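# Drorcombe Rec Room Notes

Everything worth knowing about the recreation room at Drorcombe, kept as plain text so anyone can fix it. If you play table tennis here, eat lunch here, or just like sitting by the windows with a book, this folder is for you!

Maintained by Edeltraud Rieger. Last full revision: April 7, 2006.

## What's in the folder

- `room.md` – the room itself: floor, lights, furniture, doors
- `tabletennis.md` – house rules, care of the table, the ladder
- `results.csv` – every recorded game since we started the log (3,920 rows and growing)
- `layouts/` – furniture plans for normal days, ladder nights and the June tournament
- `wishlist.md` – things we'd love to have, with notes on who is chasing what

## The room

I love this room. It's long, it gets real daylight, and there's enough floor at the table tennis end to chase a wide ball without ending up in somebody's soup. The wood-look floor cleans up with a damp mop. Please don't use the polish in the Diekmann bottle, which was bought for the stairwell and makes this floor slick enough to skate on (I have tried it, in sneakers, and lost the point).

The walls are white on the door side and a deep teal-blue on the window side. The teal was a close vote against a sort of mustard, and I will say for the record that I voted mustard and was wrong. White balls show up beautifully against it. They do not show up well against the windows, so whoever has the worse end swaps halfway through the last game. That rule is in `tabletennis.md` and it applies on cloudy days too.

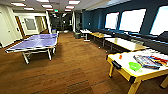

Seating is the long bench under the windows, and it's the best seat in the building. The backs are upholstered, so please wipe up coffee right away and leave a note if it didn't come out. The tables in front of the bench don't match, and I've stopped wanting them to. Each one has picked up its own crowd. The little white one at the far end is good for one person and a laptop, the wood-topped one is the card table, and the big pale one with the yellowish edge is where people end up when there's cake.

If you move any of them, check `layouts/normal.txt` and put them back in the same order. The row should leave a clear walkway between the tables and the table tennis area, all the way to the corridor. Keep the corridor opening clear under the exit sign, always, including on tournament day.

## The table

Blue top, folding legs, net already on. It came to us from the Stevcombe hall when they closed their games room, and it plays faster than the one we had before. A few notes:

- Dry cloth for dust, barely damp for anything sticky
- No sitting on it, no drinks on it, no laundry on it (you know who you are)
- Two people to fold it, every time
- Check the net height before ladder games – the gauge hangs on a string by the notice board

Paddles and balls live in the Zavlow box in the supply closet. We go through a lot of balls. A pack of 40 lasted us from New Year's to the middle of March, so if you find one that rolled off down the corridor, bring it home.

## results.csv

One row per game, comma-separated, first row is the header.

| Column | Meaning | Notes |
|---|---|---|
| `game_id` | running number | never reused |
| `player_a` | initials | window end at the start |
| `player_b` | initials | door end at the start |
| `score_a` | points | |
| `score_b` | points | |
| `kind` | `ladder`, `friendly` or `cup` | |
| `remark` | free text | often the best part |

Known problems:

- 19 rows have no score. Both players remembered winning. I left them in with `disputed` in the remark column.
- Two regulars share the same initials. From game 1,000 on, one of them has an `x` added at the end. Earlier rows can't be told apart.
- Doubles games were logged as singles for the first 3 months, with the loudest player's initials.

## Adding games

Write them on the sheet by the door and I'll type them in, or edit the file yourself and add to the bottom. Please don't sort it! The order is the only record we have of which game came first.

## Wishlist, short version

Blinds for the biggest window, a second net, and a scoreboard with flip numbers. The long version has prices.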